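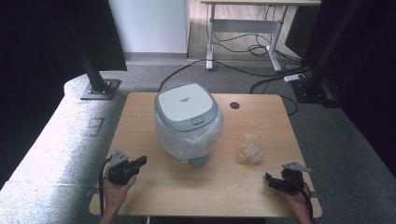 Bagging demos, second week
December 26, 2021

I passed 300 demonstrations on the bagging task before the holiday, so I have time to write some of it down. The target Aiman Wattimena gave me is 700. The task is the one I mentioned at the end of my last post: a container with a lid, a thin plastic bag, two grippers. Get the bag on, pull it straight, let go. Then take it off and do it again.

I hold the grippers myself. There is no arm in the room while I record. Each gripper sends its opening width and the view from its own camera down a cable, and a head camera gets the wider view. Later the Vullon people turn all of that into motions for two arms. When I started I thought I'd miss driving the arms by remote, which is how we did the drawer task last spring. I don't miss it much. With the remote setup I could do a drawer in the time it takes to make toast, and I was always fighting the delay. Holding the grippers, a good bagging run is over fast enough that resetting takes longer than the run.

The hard part is that I know how to put a bag on something and have never had to think about it. With bare hands I spread the opening with all my fingers and feel when it catches. A gripper gives me one pinch on each side. The opening folds shut between the two pinches, and then I'm pushing a flat sheet of plastic against the side of the container.

What works so far is slow and a little ugly. Pinch the near edge with the left, pinch across from it with the right, pull apart until the bag is tight, then go over one side first and roll the other side down. I stop for a moment before every pinch. Aiman asked for that after looking at the first batch, where my hands were moving and closing at the same time and the replay kept grabbing air.
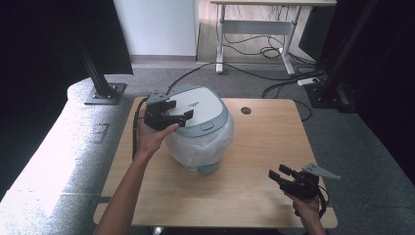 Both grippers in hand, with the left one at the edge of the lid.

The lid is its own problem. A bag slides on it nicely until it reaches the rim, and there it hangs. For two days I solved this by giving the bag a quick tug, and the tug was different every time. That's bad data. A person watching would say I did the same thing each time, but in the Plostidel viewer, where you can lay the gripper paths over each other, it looked like a plate of noodles. I threw out most of those runs and started again with one rule: pull down on the left, then pull down on the right, same order every time.

I also changed how I reset. I used to put everything back in the same spot out of neatness. Now I move the container a little after each run and turn it now and then, and I crumple the bag a different way. Same method, different starts. It makes the session feel messier, and I'm told it helps.

Drawstrings are the part of the bag I've come to like. The band is thicker than the film, it keeps its shape, and the gripper can close on it without three tries. If I get to pick the bags for the next task, they will all have one.
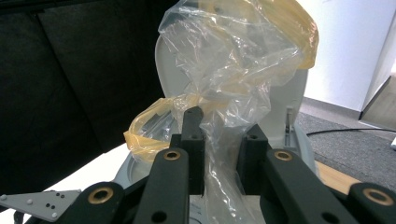
Do you keep the failed runs?

Some of them. If I drop the bag, pick it up again and finish, the run stays in and gets a recovery tag. If I knock the container over or have to put a gripper down, I delete it on the spot.

That rule came out of an argument. I wanted clean runs only, and Aiman wanted everything. His point was that the arms will drop the bag no matter what I do, and they should have seen someone pick it up. I gave in after the first replay, when the arm lost its pinch early and then went through the rest of the motion holding nothing, very carefully.

Other notes, mostly for me:

Wrists first, then shoulders. Roughly 8 minutes is as long as I can go before my wrists start to tilt inward, and the tilt shows up in the paths. I set a timer now.

Keep the cables on the outside of the arms. I caught one with my elbow and lost the run.

Look at the bag the whole time. If I look away at the clock, the head camera looks at the clock too. 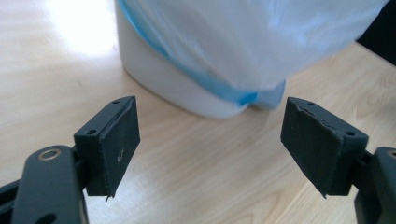
Finger pads are next on my list. Thin film needs a surface with some bite, and a pad that has gone rough can snag the film when you want it to let go. I've asked Brultach for two kinds to try, one softer and one thinner. I'd like to swap them at the halfway point so we know which runs had which pads, and note it in the log this time.

After the new year I go back for the other 400.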